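Home | Clubs | Interviews | Archive | Contact

Teaching by hand: an evening with the Ornham robotics club
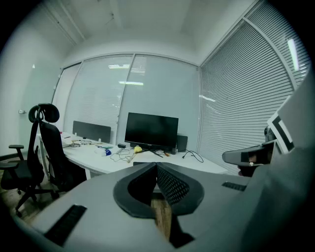

According to Rosalind, the hardest part of the whole project is learning to slow down, and she says she still gets told off for grabbing at things like somebody late for a bus.

November 9, 2018
By Iñaki Montoya

I'd better own up that I know next to nothing about robots. I once put a vacuum cleaner back together with one screw left over, and that's my entire engineering career. So when the student club at Ornham said I could come along and ask whatever I liked, I wrote my questions on the back of an envelope and then left the envelope on the train.

It didn't matter much, because they all talk! I'd hardly got my coat off before Gethin was telling me about fingers. The club spent most of July on fingers, apparently. They had hard ones to begin with, and the hard ones were hopeless with anything round.

"You'd close on a satsuma and it would just shoot off across the table," he said. "We lost so many satsumas. Then we went over to the kind that give a bit, with a mesh pattern on the inside, and suddenly you could pick up a satsuma or a marker pen and not change anything."

The project is called Gresar (I asked what it stood for and got four different answers, so I'm leaving it there). The idea is that a person holds the gripper in their own hand and does an ordinary job with it, like clearing up a desk, while a camera on the tool records the lot. Later on the recordings are used to train an arm to do the same job. I asked if that wasn't a funny way round, the human pretending to be the robot.

"It is a bit," said Rosalind, "but think how you'd teach your little brother to lay the table. You wouldn't write him a list of angles. You'd say watch me, and you'd do it, and then you'd do it again because he was looking out of the window."

They do a lot of doing it again. The target for this term is 202 good recordings, and a recording only counts if you didn't drop anything, didn't wave the tool about and kept the job in view from start to finish. I asked how many they'd got through and there was a pause, then some laughing, then Gethin said they'd had a very good week before half-term and we could perhaps move on to the next question.

Cables are the enemy. Everybody I spoke to brought up cables sooner or later. A pen stays where you leave it and a bottle more or less does too, but a cable flops about, catches on its neighbour and brings three more things along with it.

"I dream about them," said Maud, who's been in the club the longest and keeps the notebook. "You pick up one end and you think, lovely, and the other end's gone round the leg of something. A person sorts that out without thinking. When I've got the gripper in my hand I've got two fingers and no thumb, and I have to plan it all like a chess game."

I had a go, obviously. I'd been angling for it since I arrived. My job was to lift a pen and put it in a mug, and it took me 13 tries, which Maud wrote down (I did ask her not to). What surprised me was how soon my wrist started to ache, and how much I wanted to bring my other hand over to help. You aren't allowed to. Somebody said "other hand!" very sharply and I put it in my pocket and kept it there.

The square black and white markers were something else I wanted to know about, as I'd taken them for decoration. They're a reference, Gethin told me, a shape the software already knows, so it can work out where a part has got to. He said if you bend one or get your thumb over it, you may as well start again.

In the spring they take Gresar to the inter-college meet at Paredes, where there are seven teams entered and one table to be tidied against the clock. The team to beat is Stusoneck. I heard that name over and over, always in a lowered voice. Last year Stusoneck's arm cleared its table while Ornham's was still thinking about a teaspoon.

"It wasn't thinking," said Rosalind. "It had decided the teaspoon was part of the table. I sort of respected it."

I wanted to know if they minded, putting in all those evenings and coming home with nothing. Gethin shrugged. Maud said she'd minded terribly for a day and then gone back and recorded nothing but teaspoons for a fortnight.

So does it know what a teaspoon is now? "It knows what our teaspoons are," she said. "We're hoping Paredes buys the same ones."

Previous | Next | Back to Interviews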